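Section 4: Garment handling cell – set-up and working rules

Rev. October 21, 2025. Replaces the May sheet. Bin the old one. 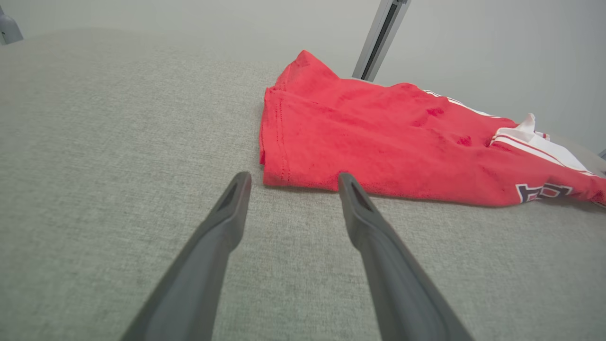
Read 4.1 to 4.3 before powering the arm. The rest can wait until you're running, but not longer than that.

Applies to Gavevano arms with the Kelteck two-finger gripper, soft goods only. Rigid parts are in Section 5. If your site runs both, keep both sections at the station.

4.1 Before power

1. E-stop within reach of where you actually sit. Not where the drawing says you sit. Move the button or move the chair.

2. Walk the floor tape. Tape lifted or scuffed through – replace it today. Taped line is the limit for anyone not on the session sheet.

3. Clear the table of everything that isn't the garment. Pens, tape rolls, phones, coffee. Brackets and posts that belong to the cell stay, but check they're tight. Hand tight is not tight.

4. Look at the table cover. Should lie flat with no ridge at the front edge. A ridge reads as a fold to the arm and it will try to pick it up. Pull from the corners, re-clip.

5. Sleeves rolled, lanyards off, long hair tied back. No exceptions for "just a quick one".

Note: the cover is a consumable. Lint roll at start of shift, swap when it pills. Red and navy items shed the most, so roll again after those.

4.2 Gripper check

1. Arm off. Fingers by hand, open to close, full travel. Should feel the same all the way. Gritty spot = stop, clean the slide, try again.

2. Look at both fingertips. Cracks, chips, thread caught in any groove. Pull thread with tweezers, never a blade.

3. Tips should meet evenly. If one leads the other by more than 2 mm, re-seat the finger and redo the zero in the Budano console (Tools, Gripper, Zero).

4. Wipe with a dry cloth. No alcohol on the fingers, it takes the finish off and then cloth slips.

5. Power on. Run open/close 3 times from the console, hands off the table. Listen.

CAUTION: Never put your hand between the fingers to "feel" the force. Use the gauge. It's in the top drawer – if it isn't, do not run untill it is.

4.3 Speed and force limits

These are house limits. They sit under whatever your risk assessment says, never over it. If your assessment gives a lower number, use the lower number.

Arm speed, person inside the tape: 100 mm per second max
Arm speed, nobody inside the tape: per your site assessment
Grip force, knits and jerseys: low preset
Grip force, denim and canvas: medium preset
High preset: locked. Leave it locked.

Speed limit is set per user in the console, and it does NOT carry over when you log out. Check it each login. This is the one people miss.

WARNING: Low preset still pinches. Treat every preset as able to hurt a finger.

4.4 Placing the garment

1. Arm parked and paused. Wait for the amber light. No amber, no reaching in.

2. Empty pockets, close zippers, take off pins and tags. Hard bits damage tips and they fly.

3. Drop the garment from nearly elbow height, let it land how it lands. Don't arrange it. A heap you tidied is not a heap.

4. Needs to be on the table with slack. If a sleeve or hem hangs over the front edge, pick up and drop again.

5. Hands out, step back behind the tape, say "clear" out loud. Even if alone. Habit.

6. Release pause.

Note on printed items: team shirts, numbers, names, heat-pressed lettering. Print is stiffer than the cloth around it and won't fold where you'd expect. Grip on a hem, seam or plain fabric where you can. Gripping across the print edge lifts it over time, and then the garment is scrap for our purposes.

Note on trims: collars, plackets, contrast piping – fine to grip, but slower approach. Stitching can catch.

4.5 While running

1. One operator has the session. One. Name on the sheet, badge on the hook. Second person can watch, can't touch the console.

2. Eyes on the arm whenever it moves. If you need to look away, pause first.

3. Snag or stuck garment: pause, wait for amber, then open the gripper from the console. Do not tug the cloth. Tugging pulls the arm off its zero and you'll be back at 4.2.

4. After 2 failed grips on the same spot, pause and reset the garment. Don't let it keep hunting. Log it as "no grip", not as a fault.

5. Any contact with a person, however light: E-stop, log it, call the site lead. Don't restart to see if it does it again.

CAUTION: Pause is not a safe state for maintenance. For anything with tools, power off at the wall and hang the tag.

4.6 Logging

Short and true. Garment type, color, preset used, result. If you changed a setting mid-session write what it was before and what it is now. "Same as usual" is not an entry.

Faces and name badges stay out of saved footage. If someone leans into view, mark the clip for review on the spot, you will not remeber later.

Sites on the Rivera template: column F is preset, column G is result. They were swapped in the first release. Check your copy.

4.7 Shutdown

1. Garment off the table and into the bin. Don't leave it under the arm overnight.

2. Arm to park from the console – not by hand.

3. Fingers open. Leaving them closed under load flattens the pads.

4. Log out, then power off. In that order or the last log entry may not save.

5. E-stop pressed in, badge back on the hook.

Missed a step? Write it on the sheet anyway. Next shift needs to know what they're starting from.

Spare tips, covers and clips: part list at the end of Section 6.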